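DOMORDEN, OVBRIDGE SITE
Two-arm bench cell: inspection checklist after the unexplained release fault
April 2024
Status: open. Cell may be powered for checks only.

Read before the comments. The fault report says the gripper "opened by itself" during a lift and the load went down on the table. The supplier's reply says a loose connector. I was sent one line and no test results to go with it, so I have gone through the cell as if that reply had never arrived.

1. Emergency stop, operator side
Result: PASS
Pressed with both arms moving at low speed. Both stopped. Button has to be twisted to reset, as it should.

2. Emergency stop, far side
Result: PASS WITH COMMENT
Works, but you have to lean past the table to reach it. I would like to know who decided that was a good spot. Move it.

3. Hold on loss of power
Result: FAIL
The manual says the gripper keeps hold of its load when power is cut. With the 50 gram test weight it did. With the heavier one it let go on 3 tries out of 5. Either the manual is wrong or the brake is worn. Drustine to say which, in writing, with the test they used.

4. Gripper cable and connector
Result: NOT ACCEPTED
The connector was pushed home when I got to it. If it had been loose, somebody had already put it right and left no note. I wiggled it with the arm held still and could not get the fault to come back. That does not clear it, and it does not prove the supplier's story either.

5. Cable runs along the arms
Result: COMMENT
Too much slack for my liking. Loops can catch on anything tall on the table. Tie back and check again through the full reach, both arms.

6. Table items and reach
Result: COMMENT
The task sheet lists what may be on the table but says nothing about how high it may stand. Handles sticking up out of a cup are an obvious thing to knock. Add a height limit and mark it on the post.
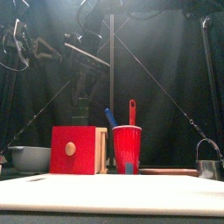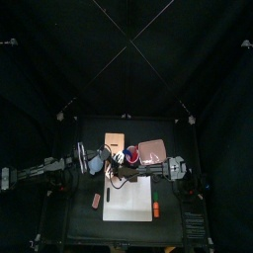 Item 6: both arms over the table, with different sets of items laid out.

7. Both arms in the shared middle area
Result: FAIL
The software is meant to keep the arms apart. I asked for the set distance and was given two different answers. When I drove one arm slowly towards the other it did stop, but closer than either answer. Until there is one number and it is written on the cell, one arm parks while the other crosses the middle.

8. Fault log
Result: FAIL
The log has 34 entries for the shift in question and not one mentions the gripper opening. A log that misses the only event anyone cares about is not much use as evidence. The "no fault found" line in the Sqalli report leans on it entirely and should be withdrawn.

9. Curtain and frame
Result: PASS
Fabric well clear of the arms at full reach. Frame bolts tight.

10. Warning label and reset steps
Result: PASS WITH COMMENT
Label present. Reset steps are from October and still describe the old gripper. Replace.

Actions before the cell goes back to normal use
- Repeat item 3 with a new brake fitted, same weights, and record every try
- Written cause for the release, with proof
- One agreed distance for item 7
- Log to record every gripper open and close
- Second stop button moved

I have been asked whether the cell can run "with extra care" in the meantime. No. Items 3, 7 and 8 are fails and item 4 is unanswered. Tag stays on.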